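Filed under: Home Office & Paper > Newspapers and Clippings

Keeping newspaper clippings from going yellow

Newsprint is made from ground wood pulp and still contains most of its lignin, which darkens in light and air. The acid left in the sheet makes it brittle. Neither process can be reversed at home, but both can be slowed a good deal with cheap materials. The method below was worked out on a box of sports columns and obituaries from the Climville weekly, the oldest of them folded in four.

Cutting. Photograph or scan the whole page first, so the date line and page number are on record. Cut with a steel rule and a fresh blade, leaving a margin of 3 mm outside the column rule. Scissors wander on long columns. If a story jumps to another page, cut both parts and number them in soft pencil in the margin. Ballpoint bleeds through newsprint within a few years.

Flattening. Open folds by hand, slowly, on a hard surface. Place the clipping between two sheets of plain white blotting paper and put it under a board with a few heavy books for 78 hours. Do not iron it. Heat speeds up the yellowing, and steam lifts cheap ink.

Tape. Old cellophane tape that has turned brown should be left alone unless it falls off by itself. Do not add new tape. A tear can be held closed by the sleeve.

Copying. Scan at 400 dpi in color, even for black type, and save as TIFF. A print on acid-free paper is the copy to hand around. For a memorial album it is usually better to mount the print and store the original.

Storage. Use polyester or polypropylene sleeves. Avoid PVC, which can be recognized by its strong smell and which sticks to ink over time. Put one clipping in each sleeve with a sheet of buffered paper behind it. Store the sleeves flat in a lidded box, in a closet on an inside wall. Attics and basements are both unsuitable. The Undwood box in the legal size took 226 sleeves before the lid began to lift.

Work surface. Wipe the table down and let it dry fully before any paper is laid out. Food, drinks and hand cream stay in another room. Clean, dry hands are better than cotton gloves, which snag on torn edges.
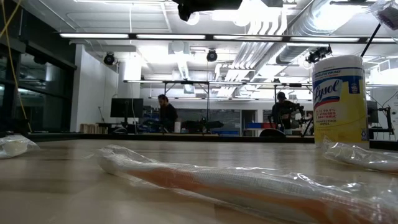
Hartmut Ackermann writes that he skips the blotting paper and uses unprinted newsprint ends from a local press, changed once a day, and has had no trouble with them. They will flatten a sheet just as well. They are acidic, though, so they should come out as soon as the clipping lies flat and should never go into the box.

Check the box every March. Any sleeve that has clouded or feels tacky should be replaced, along with the backing sheet.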